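About Gredeck

We write the software that sits between a robot and the thing it's supposed to pick up. Perception, grasp planning, motion control, plus the tooling around it. No hardware. We tried hardware once, for one December, never again.

Started by Milagros Grajales and Spyros Mujić in a rented room over a print shop. Now 19 people, still over the print shop, one more room.

What we make:

Varkari - the planner. Takes a goal, gives back a path, replans when the world moves. Runs at 20 Hz on an ordinary desktop. Faster on good days.

Haltico - the stop layer. Watches what the planner asks for and says no. Small on purpose, 5 source files, anyone here can read all of it in an afternoon.

Pruitt - our simulator front end. Scene building, camera placement, replay, logging. Most of our working day is spent in here. Every planner change goes thru Pruitt before it gets near a real arm. The current test suite is 78 scenes, mostly tabletop. Trays, racks, plants, household stuff. Wrist views get rendered the same way the controller recieves them, so if the view is awkward for us it's awkward for the code too.

Rendered in Pruitt, both of them:
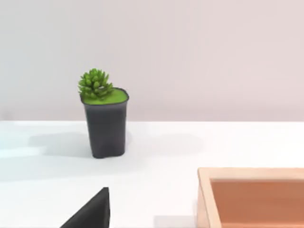
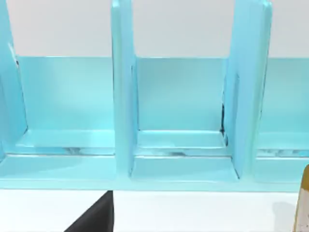 Spyros would like it added that a clean render flatters the perception code, and that no release should ship on simulator scores alone. Agreed. We add noise, shift the lights, knock the camera pose off a little, then run on hardware. Numbers that only hold up in sim get a red tag in the log and stay out of the release notes.

How we work: short branches, ugly prototypes, long reviews. Replays attached to every bug. If a plan fails we want the seed, not a story.

Who uses it: labs, two packing lines, a few teachers. Licenses are per site. Students free, just write to us.

Hiring: controls person, someone who likes calibration. Remote ok.

Page last updated 3/21/22

Comments

tmk_dev: is the Varkari python API still coming? docs page is a 404

Gredeck: Yes. Docs are moving, try again next week

oldservo: Does Haltico work without the planner? We have our own and just want the stop layer.

Gredeck: It does. Email Milagros, she'll send the interface notes

rpl: replay viewer crashes on long logs for me, anyone else?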